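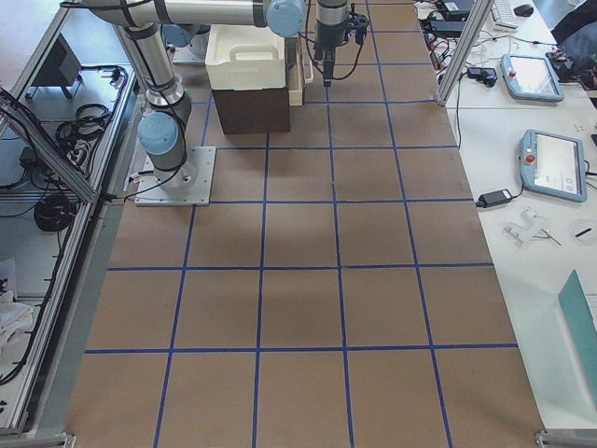 *Arbeitstisch mit Kraftpapier, Raster aus blauem Klebeband*

Stand: Mai. Wird ergänzt, wenn neue Fragen kommen.

## Packpapier & Klebeband — häufige Fragen

**Welches Papier brauche ich als Tischabdeckung?**
Braunes Kraftpapier, ungebleicht. Zernley von der Rolle geht gut, Okthorpe ist etwas steifer. Glatte Seite nach oben.

**Wie rum aufrollen?**
Wölbung nach unten. Über Nacht beschweren, dann erst kleben. Sonst kommen die Ecken hoch.

**Welches Band für Linien?**
Malerkrepp, kein Paketband. Paketband reisst beim Abziehen die Oberfläche mit. Sheehan in Blau lässt sich sauber lösen, das gelbe ist billiger und klebt stärker — für Papier zu stark.

**Wie bekomme ich ein Raster gerade hin?**
Erst alle Längsbahnen, dann quer. Abstände an beiden Tischkanten anzeichnen, Band locker auflegen, nicht ziehen. Gezogenes Band schrumpft wieder und dan wird die Linie krumm.

**Wie lange hält so eine Abdeckung?**
Kommt drauf an. Bei Trockenarbeiten ungefähr 17 Wochen. Mit Leim oder Farbe deutlich kürzer, lieber gleich zwei Lagen.

**Darf das Papier ins Altpapier?**
Sauber: ja. Mit Lack, Öl oder Leim: Restmüll. Klebeband vorher ab.

**Gibts Mengenrabatt?**
Ab 3 Rollen, gemischt geht auch. Wird im Warenkorb automatisch abgezogen.

**Was ist mit Ikora-Rollen?**
Zur Zeit nicht lieferbar. Restposten bitte per Mail anfragen, Artikelnummer 3262 angeben.

**Rückgabe?**
Ungeöffnet ja, angeschnitten leider nein. Rücksendeschein liegt im Packet. Abholung im Lager bis 17 Uhr, vorher kurz anrufen.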